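Two arms, one drawer, and the week I stopped trusting the word "home"

I've been promising a tips page on running small robot arms at a bench for ages, and I kept putting it off until something went wrong enough to be worth telling. Well, it did! Nothing caught fire and all my fingers are still attached, but I lost a good drawer unit (a Brandell, white, the kind you buy for craft bits) and a whole afternoon, and I learned a few things that I'd like to save you from learning the same way.

The job was dull on purpose. One arm opens a drawer and holds still, the other picks up small stuff and puts it away, drawer closes, repeat. I'd run it 87 times without trouble. On the next run the left arm had the drawer by the lip when a cable at the wrist caught on the elbow, the plug backed halfway out, and the controller lost the motor for a moment. Then it got it back. And what did it do when it got it back? It went home. Straight up and back, as fast as it was allowed, with the drawer still in its fingers - and the drawer was still in the cabinet, and the cabinet hit the right arm, which was minding its own business.

So, tips, in the order I wish I'd had them.

## Cables first, always

Leave a loop at the wrist big enough that the joint can turn all the way both directions without pulling on the plug. Then move the arm by hand, power off, through every ugly position you can think of. Mine was fine in the positions I used every day and terrible in one I didn't. I had zip-tied it tight so it would look neat (it did look neat). Now it's a big floppy loop, with a wrap of soft Bavoletti hook-and-loop tape farther down, and the tape lets go before the plug does.

If you use the corrugated sleeve stuff, don't run it right up to a moving joint. It's stiff and it pushes back.

## Take "go home" out of the recovery step

This was the real fault, and it was mine. My script treated any dropped connection as a reason to go back to the start position. Change it so the arm stops where it is, holds, and waits for you to press something. Dropping the grip on its own isn't great either, if there's anything heavy or sharp in there.

And turn the speed down for the first move after any restart. I use 20 percent. It's boring to watch and I've come to like that.

## Put the stop button where your bad hand can reach it

I had mine on the right, next to the keyboard. My right hand was holding coffee. Two seconds doesn't sound long, but it was plenty. I've got 2 buttons now, one on each side, wired in a row so either one cuts the motors. Test them every morning before you run anything. Prop the arms first if yours sag when they lose power, because mine come down like a dropped umbrella.

## Weigh things, and don't guess

I keep everything the arms touch under 600 grams, drawer included. The old cabinet was over that once I'd filled it with screws, and I hadn't checked in months. A cheap Flatov kitchen scale lives on the shelf now.

## Clean up the reach

Before a run, look at what's lying on the floor of the cell and ask whether you'd want it flung at you. Flatware is the one I argue with myself over. I do use forks for grasp practice, and they're good for it, but a fork in a gripper that's lost its mind is a pokey thing. Keep your face back and put on the safety glasses, even for a quick one.

I went back to the drawer job once all that was done, slow speed, new settings, me standing there with a hand on each button like a kid at a game show.

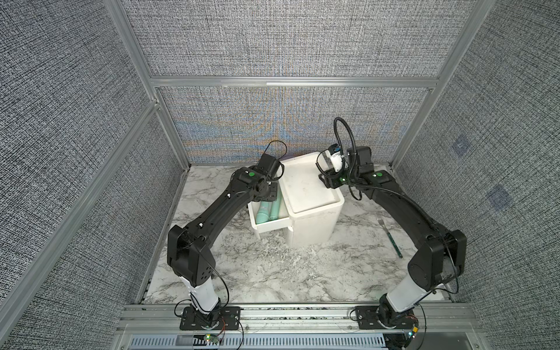 Bermúdez wrote in to say that stopping in place isn't always the safe choice either, and that an arm holding hard against a stuck drawer can cook a motor in a few minutes if you wander off to answer the door. Better to hold for a short time and then ease off the torque a little at a time, with a loud beep at the start.

Fair point, and I've added the beep. The easing off I'm still fiddling with, as the left shoulder wants to let go sooner than the right one and I haven't worked out if that's a setting or a worn gear. If it's the gear, I'll put up the part swap as its own page, along with how I clean old grease out of the housing without getting it all over the kitchen towels.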